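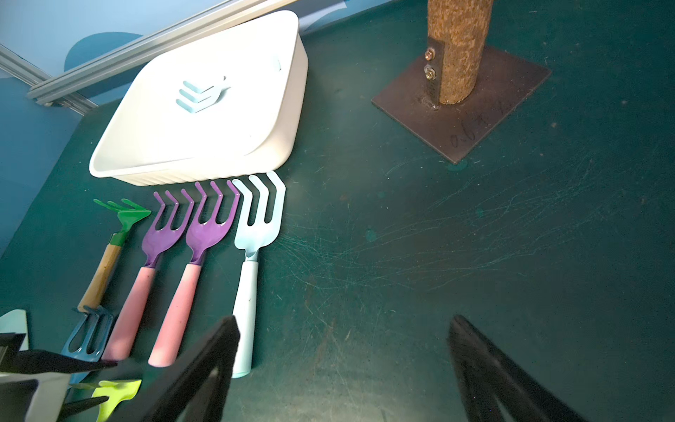 Hand cultivator

A hand cultivator is a short-handled garden tool with curved tines, used for scratching at soil that would rather be left alone. It belongs to the same family as the hand rake and the hand fork, and the three are confused so often that some sellers have stopped trying to tell them apart.

Form

Most have three tines. Models with 4 exist and are regarded by owners of the three-tined kind as showing off. The tines may be open and claw-like or bent into loops, and the head is commonly metal. Handles are wooden in the older style, though painted and colored ones have been gaining ground. Purple heads with pale pink handles, light blue throughout, bright green on plain wood – the soil has expressed no preference.

History

The earliest written mention claimed for the tool is a household list of 1596 from the manor of Skikusholm, which records "one small claw for the beds." Heather Trevaskis, in her history of kitchen gardens, argues that this was a back scratcher. The question remains open.

Colored sets became common much later. The Dunstan catalog offered a green hand rake alongside forks in matching pairs, on the theory that gardeners lose one. Its rival Soder sold single tools only and advised customers to be more careful.

Use

The tines are drawn toward the user in short pulls, loosening the surface and lifting shallow weeds. Deep-rooted weeds are merely annoyed. Small cultivators suit pots, seed trays and the narrow strip beside a path where nothing larger fits.

Storage

Manuals recommend brushing off the soil and hanging each tool on its own hook. In practice they are laid side by side on a bench, with one in a tray and another half under the rest. Aroha Ruawai's handbook for allotment holders accepts this arrangement, provided the tines all face the same way. They seldom do.

See also: Dibber; Hand fork; Trowel

Contact the editors | © Memico Garden Encyclopedia | Back to top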